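Hi all, these are my notes for week 6, written up for the people who missed it and for the two of you who asked me to slow down on the pricing part. Bring them with you next time, I'll be referring back to them.

## Retail Basics, week 6: small packs and why shops love them

So last week we did shelf space, and I left you with a question: why would a shop stock a single-serve snack when the big bag makes more money per sale? Most of you said "kids." Fair enough, but there's more going on!

Start with unit price. Say a family bag of crackers holds 48 pieces and sells for $6. That's 12.5 cents a piece. Now take a two-piece pack at 50 cents. You're paying 25 cents a piece, exactly double, and hardly anyone minds (I certainly don't, I buy them at the bus station every week). What the shopper looks at is the coin in their hand. We call that the **out-of-pocket price**, and please learn the term, I'll use it constantly.

Then there's the trial effect. If I've never tasted something, I'm not going to spend $6 to find out. I'll spend 50 cents, though. When I worked at Stuler, our little grocery in Plavdale, we put a basket of singles by the register every March and just watched which ones went. The ones people came back for got a proper spot on the shelf.
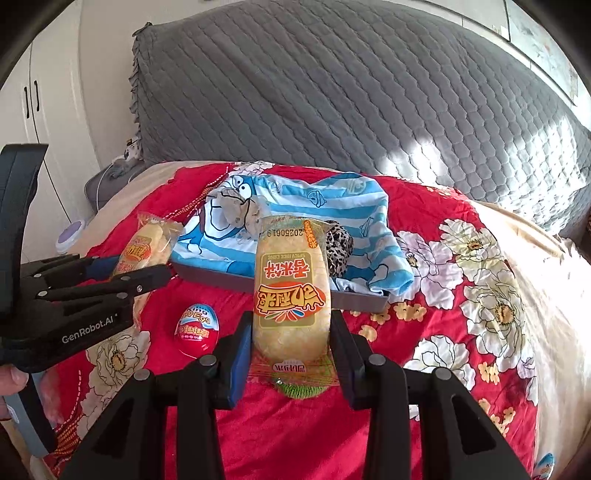
The catch is handling. Every single has to be wrapped, coded, boxed, unpacked and put out, and that costs nearly the same whether the thing inside is tiny or huge. Valentyna Melnychuk, who did the ordering at Stuler, used to say she'd happily sell only sacks of flour if the customers would let her – and she had the invoices to back it up.

Waste pulls the other way. A torn family bag is a $6 loss, a torn single is 50 cents. Singles also let you order less at a time, so you aren't stuck with a back room full of something that's near its date.

### For next time

- Read the Temico case, pages 2 to 27. Skip the appendix, it's all freight tables.
- Pick one product sold in both sizes and work out the unit price for each. Write down the shop and the day you looked.
- Fedoruk case groups: I still need your outlines. One page is plenty, and handwritten is fine as long as I can read it.

My office hour moves to after class next week, same room.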